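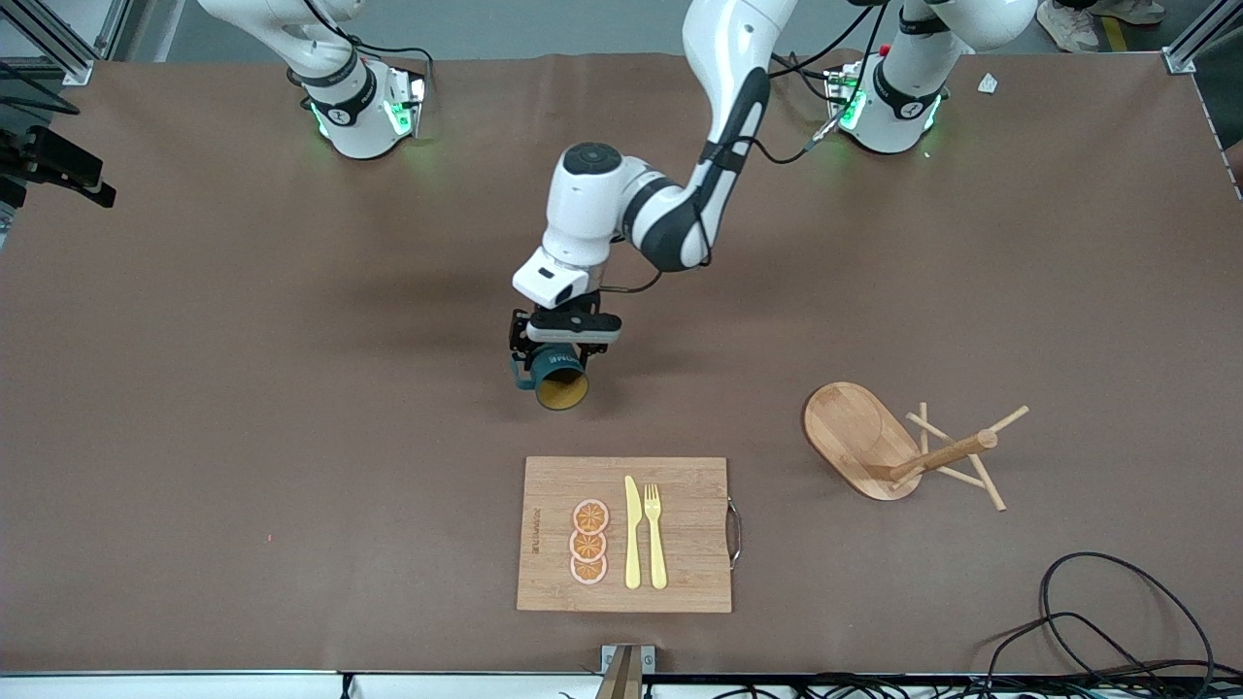 Drusthorpe Residents' Help Forum
Section: Household Goods and Care
Status: Answered (3 replies)
Posted August 21, 2023

Mold spots on bamboo and wooden kitchen items after storage. Can they be returned to use?

I would be grateful for guidance on the following matter. In December our household moved into a smaller apartment, and a number of kitchen articles were packed in two cardboard boxes and placed in the basement storage locker assigned to our unit. The boxes were opened last week. Several of the bamboo and wooden pieces now carry small gray and black spots, and there is a musty odor.

The items affected are as follows:
Two bamboo cutting boards, one of which has a crack along a glued seam
A mug tree
A set of wooden spoons, unfinished
A salad bowl with some form of clear coating, brand name Grendari

The spots on the boards are on the surface as far as I am able to judge. Those on the spoons appear to go deeper. I have wiped one board with dish soap and warm water, which removed part of the marking but left a shadow. A neighbor has recommended household bleach. The printed card that came with the bowl states only that it should be washed by hand and not soaked.

I wish to know, first, whether these articles may safely be used again with food; second, which cleaning method is advisable; and third, how they should be stored in the future, as the locker is the only space available to us.

Reply 1
Accepted by the original poster
Member since 2015, 572 replies

The answer differs by item, and I will take them in order of difficulty.

The spoons should be discarded. Unfinished wood that has taken mold below the surface cannot be cleaned reliably in a home kitchen, and replacement spoons are inexpensive. The same applies to the cutting board with the open seam. Moisture and food residue collect in a crack of that kind, and no amount of scrubbing will reach it.

The sound cutting board may be kept if the staining is shallow. Proceed as follows.

1. Take the board outdoors or to an open window and brush off any dry growth. Wear gloves and a dust mask.
2. Wash both faces and all edges with hot water and dish soap, using a stiff brush. Rinse.
3. Apply plain white vinegar, undiluted, and leave it for 15 minutes. Rinse again.
4. Stand the board on its edge in moving air until it is fully dry. Allow at least one full day. Do not place it in an oven or on a radiator, as bamboo boards are made from glued strips and will split.
5. Sand any remaining shadow with 120-grit paper and then 220-grit, following the grain. If the mark is still present after moderate sanding, the board should go the way of the spoons.
6. Wipe away the dust and apply food-grade mineral oil. Leave it overnight and remove the excess in the morning.

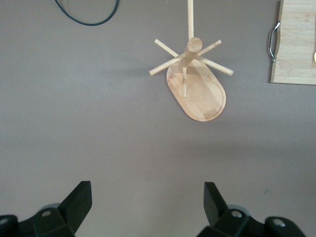

The mug tree is the least troublesome article on your list. It does not ordinarily touch food, although the rims of cups may rest against it, and it can be treated by the same steps with less sanding. Attention should be paid to the underside of the base and to the points where the pegs meet the post, where water tends to sit. If the pegs unscrew, remove them and dry them separately.

With regard to the bowl, examine the coating under a bright lamp. Where the coating is whole, the mold is on top of it and will wash off. Where it has flaked, the bowl should be kept for decorative purposes only unless you are prepared to strip and refinish it.

Please do not use vinegar and bleach together, or one shortly after the other on the same piece. The combination releases chlorine gas.

Reply 2

Bleach is fine, I have used it for years on everything and never had a problem. One capful in a sink of water. Throwing away good spoons is wasteful in my opinion.

Reply 3
Member since 2019, 10 replies

I would respectfully differ from the reply immediately preceding. Diluted bleach is suitable for hard, non-porous surfaces. On bare wood and bamboo it lightens the stain and may leave the growth beneath in place, so that the article looks clean and the odor returns in damp weather. The grain is also roughened.

The third part of the question has not yet been addressed. Basement lockers in older Drusthorpe buildings are seldom ventilated, and cardboard draws moisture from a concrete floor. I would suggest plastic bins with close-fitting lids, raised on a shelf or on blocks. Articles must be completely dry before they are packed. A packet of silica gel may be added to each bin and should be exchanged twice a year — the packets sold at Zindon on Were Street are adequate. Wrap items in clean cotton cloth. Newspaper holds damp and the ink can transfer to pale bamboo.

An inexpensive humidity gauge would also be useful. If the locker reads above 60 percent for more than a few days, the building manager should be notified in writing, and a copy of the notice retained.

This page has been viewed 1,442 times. Replies are closed. Members with a related question are asked to open a new entry under Household Goods and Care.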